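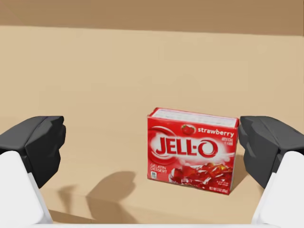 # Granlow Food Shelf: Common Questions

**Who can use the shelf?**
Anyone who lives in Granlow or Kirui. We don't ask for proof of income. Bring something with your address on it the first time.

**How often can I come?**
Once a week. Each visit covers up to 3 bags. If you missed a week, you can't double up on the next one. 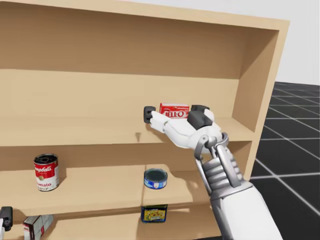
## Donating

**What do you take?**
Sealed, shelf-stable food with a readable date. Canned soup, boxed desserts, rice, pasta and cooking oil go fastest. We can't take home canning, opened packages or anything that needs a fridge.

**Do you take food past its date?**
Canned goods, yes, up to 90 days past the "best by" date. Baby formula, never.

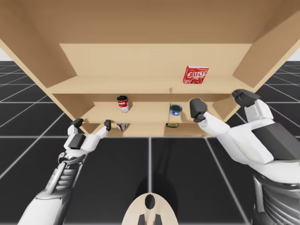 Dented cans are fine if the dent is shallow and away from the seam. Call before dropping off more than 400 pounds so we can clear floor space. Fouad Sayegh handles large deliveries, and he is in on Tuesday mornings.

**Can I give money instead?**
Yes. Checks go to Granlow Food Shelf, and we mail a receipt for any amount. The March drive paid for 900 meals.

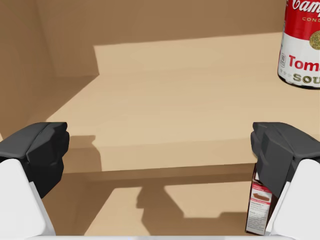 *Canned soup on the upper shelf.*

## Other questions

**Can someone pick up for me?**
Yes, with a signed note. It stays good until you cancel it.

**Is there parking?**
Use the lot on Darnora Street. The spaces by the side door are for unloading.

Page last updated 13 May 2023.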